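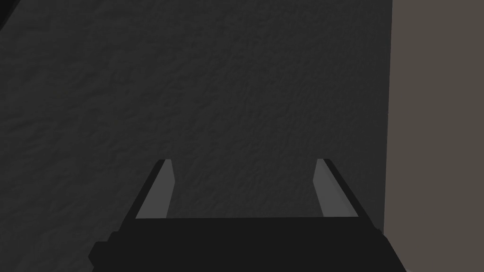
Wie lange muss ein mineralischer Strukturputz trocknen, bevor er gestrichen werden kann?

Als Richtwert gilt ein Tag Standzeit je Millimeter Schichtdicke bei normalem Raumklima. Eine Lage von 4 mm ist demnach frühestens nach vier Tagen überstreichbar, bei hoher Luftfeuchte entsprechend später. Maßgeblich ist immer das technische Merkblatt des verwendeten Produkts.

Strukturputz innen auftragen und farbig beschichten

Die folgende Anleitung gilt für Kalk- und Kalkzementputze auf Innenwänden. Für Dispersionsputze aus dem Eimer weichen Grundierung und Trocknungszeiten ab. Verarbeitet wurde hier der Sackputz Modero in der Körnung 3 mm, die Grundierung stammt von Festeck. Andere Fabrikate lassen sich nach demselben Schema verarbeiten.

Werkzeug und Material

Glättkelle aus Edelstahl, Reibebrett aus Kunststoff, Traufel, Quast, Rührquirl mit niedriger Drehzahl, zwei saubere Mörteleimer, Abdeckvlies, Malerkrepp, Richtlatte, Sprühflasche. Für den Anstrich: Lammfellrolle mit langem Flor und ein Flachpinsel für die Ecken.

Untergrund prüfen

Der Untergrund muss tragfähig, trocken und frei von Trennmitteln sein. Drei Prüfungen genügen in der Regel:

Wischprobe: Mit der flachen Hand über die Wand reiben. Bleibt Abrieb zurück, kreidet die Fläche und muss verfestigt werden.
Kratzprobe: Mit einem Schraubendreher ein Kreuz einritzen. Platzt die Schicht an den Rändern ab, ist sie zu entfernen.
Benetzungsprobe: Wasser mit dem Quast auftragen. Zieht es sofort ein, ist der Untergrund stark saugend. Perlt es ab, liegt eine Altbeschichtung oder ein Trennmittel vor.

Leimfarbe wird immer vollständig abgewaschen. Ölsockel werden angeschliffen und mit Haftgrund behandelt. Unebenheiten, die tiefer sind als die Korngröße, werden vorab mit Ausgleichsmörtel geschlossen.

Grundieren

Gipskartonplatten und gespachtelte Flächen erhalten einen quarzhaltigen Putzgrund. Dieser wird unverdünnt mit der Rolle aufgetragen und zwischendurch im Gebinde aufgerührt, damit der Quarzanteil nicht absinkt. Wird der Putz später dunkel abgetönt, sollte auch der Grund im Farbton angeglichen werden. Helle Stellen zwischen den Körnern fallen sonst bei Streiflicht auf. Trocknungszeit über Nacht.

Anmischen

Wasser vorlegen, Pulver einstreuen, klumpenfrei durchrühren. Nach einer Reifezeit von vier Minuten nochmals kurz aufrühren. Die Konsistenz ist richtig, wenn das Material an der senkrecht gehaltenen Kelle haften bleibt. Angesteiftes Material darf nicht mit Wasser wieder gängig gemacht werden. Die Topfzeit beträgt beim genannten Produkt etwa 70 Minuten.

Auftragen

Von oben nach unten arbeiten, die Kelle in flachem Winkel führen und auf Kornstärke abziehen. Zusammenhängende Wandflächen werden ohne Unterbrechung beschichtet, größere Flächen zu zweit. Ansätze in Innenecken oder hinter Krepp legen.

Strukturieren

Sobald die Oberfläche matt anzieht, wird sie mit dem Reibebrett bearbeitet. Kreisende Bewegung ergibt eine ungerichtete Rillenstruktur, waagerechte oder senkrechte Führung eine gerichtete. Für eine freie Modellierung eignen sich Traufel oder Quast. Das Brett regelmäßig reinigen. Krepp abziehen, solange der Putz noch weich ist.

Während der Trocknung Zugluft und direkte Beheizung vermeiden. Die Raumtemperatur sollte bei 20 °C liegen.

Beschichten

Auf Kalkputz wird Silikatfarbe verwendet, da sie diffusionsoffen bleibt. Der erste Anstrich wird nach Herstellerangabe verdünnt, der zweite unverdünnt im Kreuzgang aufgebracht. Bei dunklen Tönen aus der Basby-Farbkarte ist meist ein dritter Anstrich erforderlich. Alle Gebinde einer Wand vorher in einem großen Eimer mischen.

Häufige Fehler

Schwindrisse: Schicht zu dick oder zu schnell getrocknet.
Sichtbare Ansätze: Pause in der Fläche oder stark saugender, nicht grundierter Untergrund.
Ausgerissene Körner: zu spät gerieben.
Wolkiger Farbton: Restfeuchte im Putz oder ungleichmäßig verdünnte Farbe.

Text: Buppha Prasertsri
Stand: 7. März 2025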